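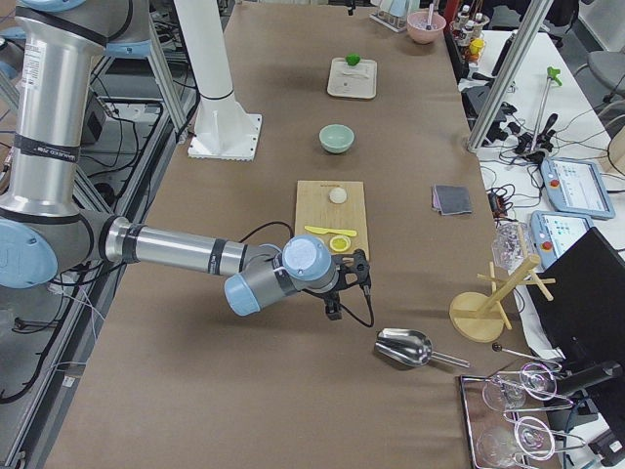

The practice table at Dilik's Stustside site, where the robot arm is tried out on kitchen items.

Robot arm joins the prep kitchen at Stustside

Catering supplier Dilik has begun training staff at its Stustside kitchen to work alongside a robot arm, which will take over part of the laying out and clearing of trays from the early shift.

The arm was set up by Castellanos, a firm that fits automation in small food businesses. It has spent the spring at a long table covered in brown paper, away from the main kitchen, working with the sort of things staff handle every day: a cutting board, bowls, a steel scoop, a mug tree and wine glasses. A yellow plastic knife is used at the practice table, and a lemon slice is among the smaller items.

Dilik sends out 600 trays on a normal weekday. Until now each one has been laid by hand, starting at five in the morning. From May the arm is due to take on 80 of them, all of the same plain layout, while staff carry on with the rest.

Yaneth Condori, who has run the early shift for six years, said the change people had noticed most so far was in their own hours. Two of her team now start at seven and spend the first part of the day at the practice table, learning to use the teach pendants, the handheld controls that steer the arm and stop it.

"I thought I'd be the last person they asked," she said. "Now I'm the one who tells it where the bowl goes. It's slow, and it doesn't like a cloth that's been folded differently, but my wrists are better on a Friday than they used to be."

Not everyone is content. Staff raised the question of pay at a meeting last month, saying that running the arm is skilled work and should be graded as such. Dilik has agreed to a new grade for trained operators, but the rate has not been settled. Some on the early shift also asked what would happen to the overtime they rely on in the summer.

The company said no jobs would go this year and that overtime would be offered as before — though it would not give the same promise for next year. Washing up, hot food and anything involving sharp knives will stay with staff.

Glassware is still under discussion. Condori wants it kept as a hand job until the arm has gone a full month in the kitchen without a breakage. Castellanos has asked for a shorter trial.

The arm logged 2,021 practice moves before the first staff session, according to the firm, and every move that failed was passed to the shift team so they could say how they would have done it themselves.

Jodorer, which runs the canteen next door and shares Dilik's loading bay, is to send two of its own staff to watch the training. Sessions are held in the afternoon, after the last van has left.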